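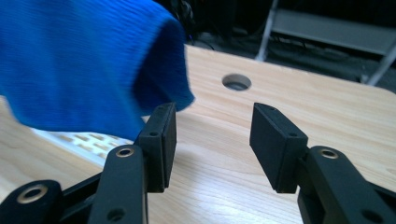

Blue knit, with the gripper below.

From: Eoin Brennan
To: Urnitham staff branch list
Date: 29/06/2018
Subject: Re: Hourly-paid tutors and the marking money

Dear all,

Thank you, Daichi, for setting this out so clearly, and apologies for being slow to answer — I was in Olitora with my sister and reading everything on a very small phone.

Daichi Wada wrote:
> The department has told hourly-paid tutors that marking will be
> paid at 10 scripts an hour from October. Most of us can manage
> six if we write proper comments. One colleague has 100 scripts
> waiting and has been offered ten hours for the lot. Has the
> branch agreed to this? Several people are asking me and I don't
> know what to tell them.

No, the branch hasn't agreed to it, and please do tell people so. The first I heard of the new rate was Daichi's message. I rang the staffing office this morning and had a perfectly friendly chat, but they could only say that the figure came from "a review", and they couldn't tell me who had been asked. I've written to request a copy.

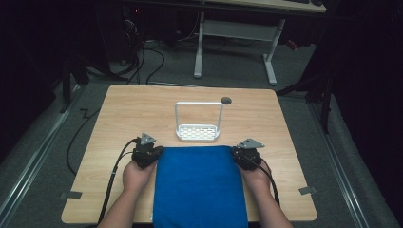 Folded blue cloth on the table, with a gripper at each far corner.

In the meantime, it would help enormously if anyone who marks by the hour could keep a note of how long it really takes, including moderation and the endless business of uploading. A scribbled list is fine, and I'm happy to type it up. I won't pass on names unless you tell me I may.

We have the small room in the Saraç building for two hours after the next branch meeting, so do stay on if you'd like to talk it over. Members from the Polatness site can join by phone, and I'll send the number round separately (remind me if I forget, I usually do).

With very best wishes to you all,
Eoin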